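The puzzle on the dining table

We have not eaten at the dining table since December. We eat on the couch, plates on knees, like people waiting for a flight, and the dining table belongs to a Mosquera 3000-piece jigsaw of a harbour.

I bought it at an op shop in Geelong West (3218, for anyone who judges a person by their postcode) because the box was sealed with sticky tape and someone had written COMPLETE on the lid in biro. I took this as a guarantee. My husband asked how a stranger's biro could be a guarantee, and I said it was in capitals.

Stage one is the edge. Everyone does the edge first and everyone feels marvellous about it, and you should enjoy that feeling, as you will be living off it for months. Our edge went in over a long weekend with the cricket on. It was one piece short along the bottom, and we agreed it would turn up.

Stage two is the boats. Boats are fun. Boats have names on them, and stripes, and little men in hats. The boats were gone by the middle of January, and that left us with sky, and underneath it water of precisely the same colour, reflecting the sky.

I am now in stage three, which is sorting blue by shape. I have ice cream tub lids for this. There's a lid for the ones with two knobs opposite, a lid for the ones with two knobs adjacent, and a lid for the ones that look like a bloke doing star jumps. Every evening after the washing up I sit down for ten minutes and get up at a quarter to eleven with a crook neck, having placed four pieces and taken out one that had been wrong since Australia Day.

Remzi Dönmez from next door comes in to return our ladder and does two pieces on the way past, standing up, with his keys in his hand. He has done this more than once. I have started saying we don't need the ladder back.

Naturally I have tried to buy my way out. The Piliner is a felt mat you roll up with the puzzle inside so you can have your table back. What it gave us was a felt sausage full of loose harbour. There is also a tilting puzzle table with drawers, made by Skeris, for $450, and I had it in the online cart for most of a Wednesday before I thought about where in the house a second table would go. It would go in the dining room. Next to the table.

My sister says to break it up and put it back in the box. She says this about most things, including her first marriage, and she may have a point. But I can't write COMPLETE on that lid in good conscience with the bottom edge short, and the alternative is writing NEARLY, and who is going to take that home?

What I resent most about jigsaws is that, after all that, the thing lies flat. You get a picture of a harbour, thinner than a coaster, that you're afraid to sneeze near. I have more respect for interlocking panels when they go together into something blocky, with a top edge and a bit of bulk to it. Next summer I might switch to that sort. It would still live on the table, but at least we could eat next to it. 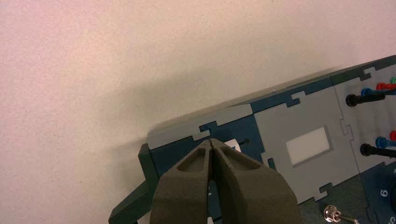
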